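Who folds the caps when the machine gets it wrong?

Barry Mellor has been packing hats and soft goods at Drolden for long enough to remember when the label printer was going to put half the floor out of work. It didn't, he says, but it did put him on a different shift.

So when the company announced last spring that it wanted to teach machines to handle its returns, he took the news calmly and read the letter twice. The letter said the new equipment would "support" staff. "I've been supported before," he says. "I ask what time I have to be in."

What Drolden wanted first, as it happened, was hands. Machines that pick up soft things learn from people doing the same job, and the people chosen were the ones already on the payroll. Mellor and a few others from returns were moved to a table and asked to do with a pair of black grippers what they used to do with their fingers.

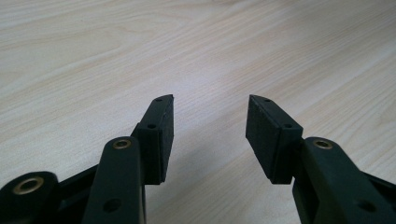 One of the hand-held grippers, jaws open over the work table.

"You lose your fingertips, that's the first thing," he says. "A cap is mostly air. With your hand you feel where the brim stops and the cloth starts. With those you're looking for it the whole time."

He was slow at first and it bothered him. On the old job he was expected to clear 62 items an hour. At the table there was no target for the first two weeks, then a spreadsheet appeared with everyone's initials on it. The company says the sheet was there to plan breaks. Mellor laughs when I read him that.

Cường Lương, who runs the project for Drolden, is more open than I expected and less certain than the letter was. We talk in a meeting room with a whiteboard nobody has cleaned. He says the team has collected 3818 recordings so far, and that caps were picked as a starting point for a plain reason: they come back in every state.

"A box is a box," Lương says. "A cap can be inside out, flat, twisted, on its side. If we can do caps, we can do a lot of the returns line."

Can they do caps?

"Some caps," he says. "On a good day." 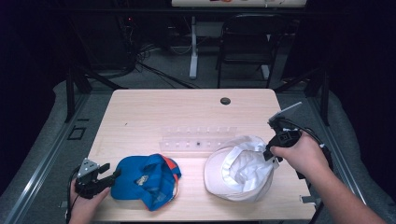

A blue cap and a white one at the table, with a gripper in each hand.

I ask what happens to returns when the good days become ordinary ones. There are 700 people in the building on a busy week and Lương doesn't pretend the number is safe. He talks about new roles: people who check, people who step in when a cap gets stuck, people who train the next machine. How many? He says up to eight for each line. I ask how many work a line now and he says it depends on the season – a fair answer, and also one that got us off the subject.

Mellor has done that sum himself. What he objects to more is the pay. Workers at the table get their usual hourly rate, with nothing extra for the recordings, which the company keeps. "They're taking down how I do it," he says. "That's worth something or they wouldn't be taking it down."

Lương says the question has been raised and passed upstairs. It was passed upstairs in March.

There are things Mellor likes. The table is quieter than the line. He sits more and lifts less, and his shoulder has stopped waking him up. A younger colleague has asked to move to the project for good, and he told her to go for it, and to get the job title in writing.

He is doubtful about the rest. Management has told staff that a finished system could be sorting caps alone within a year. Mellor has watched it try. On the afternoon he stood by, it closed on a brim, let go, closed again, and a supervisor reached in and turned the cap over by hand.

"They wrote that one down as a success," he says. "I asked what she was, then. The woman who turned it over. Which column does she go in?"

I put the same question to Lương. He wrote it in his notebook and said he would find out how those runs were being counted. At the time of writing I am still waiting to hear.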